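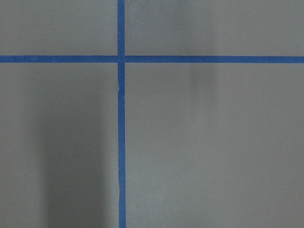
Cinta azul en cruz sobre una superficie gris.

4. Cargar las alforjas y preparar la moto de alquiler antes de salir

Compartir 187 · 2 comentarios

Si vienes del apartado anterior ya tienes la moto firmada, las llaves en el bolsillo y unas ganas locas de arrancar. Te entiendo, a mí me pasa cada vez. Pero dame media hora en el patio de Gramton, que es donde se entregan las motos de Kokkinos, y te prometo que el resto del viaje va a ir mucho mejor. Llevo unas cuantas temporadas haciendo rutas por libre con esta gente y esta guía la fui escribiendo a base de meter la pata (lo de la alforja derecha lo cuento más abajo, paciencia).

Todo lo que sigue vale para la Coler 842, la trail grande, con el juego de dos alforjas rígidas. Si te han dado la 125, salta los pasos 3 y 4, porque lleva bolsas blandas con correas y se montan de otra manera (apartado 6).

4.1 Antes de tocar nada

1. Pon la moto sobre el caballete central, en suelo duro y plano. En el patio hay una zona de grava junto a la entrada: ahí no, que el caballete se hunde.

2. Quita el contacto y guárdate la llave. Parece una tontería, pero las alforjas se abren con la misma llave y es facilísimo dejarla puesta en la cerradura, dar la vuelta a la moto y volverse loco buscándola.

Nota: la llave de repuesto NO abre las alforjas. Solo arranca. Pídeles que te lo confirmen en el mostrador, que a veces cambian los bombines de un año para otro.

4.2 Montar las alforjas

3. Empieza por la izquierda. Apoya los dos ganchos inferiores en el tubo del portaequipajes, con la alforja un poco inclinada hacia ti, y luego empújala hacia la moto hasta que oigas el clic. Tira de ella con ganas. Si se mueve, fuera y otra vez.

4. Ahora la derecha, que tiene su miga por culpa del escape. El gancho trasero entra antes que el delantero; si lo haces al revés, parece que encaja, hace un clic precioso y se queda colgando de un solo punto. Yo hice así media etapa, tan contento, hasta que en un área de descanso vi que la alforja iba torcida como un cuadro mal colgado. Desde entonces compruebo el gancho con la mano, por detrás, metiendo los dedos entre la alforja y el tubo.

PRECAUCIÓN: haz esto con el escape frío. Si acabas de mover la moto desde el garaje, espera un rato. El protector cubre la parte de arriba, pero la de abajo no, y es justo donde va a parar el antebrazo.

5. Cierra con llave las dos, aunque estén vacías. Sin la llave echada, el pestillo puede soltarse con los baches.

4.3 Repartir el peso

6. Mete lo pesado abajo y lo más cerca posible de la rueda: herramientas, candado, botellas de agua. La ropa, encima. Lo que vayas a necesitar por el camino (guantes finos, crema, algo de picar), arriba del todo en la izquierda, que es la que abres sin meterte en la calzada cuando paras en el arcén... si circulas por la izquierda, claro. Si tu ruta va por la derecha, cámbialo.

7. Compara las dos alforjas cogiéndolas en vacilón, una con cada mano, antes de engancharlas. Vale, ya sé que te he hecho montarlas en el paso 3, pero la primera vez conviene practicar el enganche en vacío y luego sacarlas para cargar. A partir del segundo día ya lo harás todo seguido.

8. La bolsa de sobredepósito, si la has pedido, para cosas ligeras. Con el manillar girado a tope a un lado y al otro no tiene que tocar el claxon ni los mandos. Pruébalo parado, ¡que la primera rotonda no es el sitio!

Nota para los que tomáis medicación: en la bolsa de mano, contigo, y nunca en las alforjas, que al sol se ponen como un horno. Yo llevo mi caja de Skilarance con el prospecto y una copia de la receta en una bolsita con cierre, y al llegar al hotel es lo primero que saco. Cada medicamento tiene sus condiciones de conservación, así que mira el prospecto del tuyo o pregunta en la farmacia antes de salir de casa.

4.4 Ajustar la suspensión y los neumáticos

9. Con la moto ya cargada, busca la rueda de precarga, debajo del asiento en el lado izquierdo. Gírala hacia el símbolo de la maleta si vas solo con equipaje, o hacia el de casco con maleta si llevas pasajero. Va dura. Si no puedes con ella, pide ayuda en el taller y no uses alicates, que la rueda es de plástico y te la cobran.

10. Mira la presión de los neumáticos en frío y compárala con la pegatina del basculante. La columna que te interesa es la de carga. No te pongo las cifras aquí a propósito, porque cambian según el neumático que lleve montado tu moto y prefiero que leas la pegatina.

11. Siéntate, baja la moto del caballete y mira los retrovisores y el faro. Al cargar detrás, el faro apunta más arriba; se corrige con el mando que hay junto al cuadro.

PRECAUCIÓN: cargada, la moto es bastante más ancha que tu manillar. Las alforjas sobresalen, y entre coches parados se te olvida. Durante el primer día, donde dudes si cabes, quédate detrás.

4.5 Vuelta de prueba

12. Da dos vueltas al aparcamiento antes de salir a la carretera. Frena suave, frena un poco más fuerte, haz un giro cerrado a cada lado. Si notas que la moto cae más hacia un lado, para y vuelve al paso 6.

13. Al terminar, comprueba otra vez los cuatro ganchos con la mano. Cuatro, los delanteros y los traseros. Repite esta comprobación cada mañana y después de cualquier tramo de pista.

Nota: en noviembre el patio cierra antes y el taller ya no atiende a última hora de la tarde. Si recoges la moto en esas fechas, pide turno por la mañana, que ajustar la precarga con la linterna del móvil entre los dientes no tiene ninguna gracia.

Revisado el viernes, 21 de agosto de 2026. Sigue en el apartado 5: repostar y aparcar con la moto cargada.

Compartir 187 · 2 comentarios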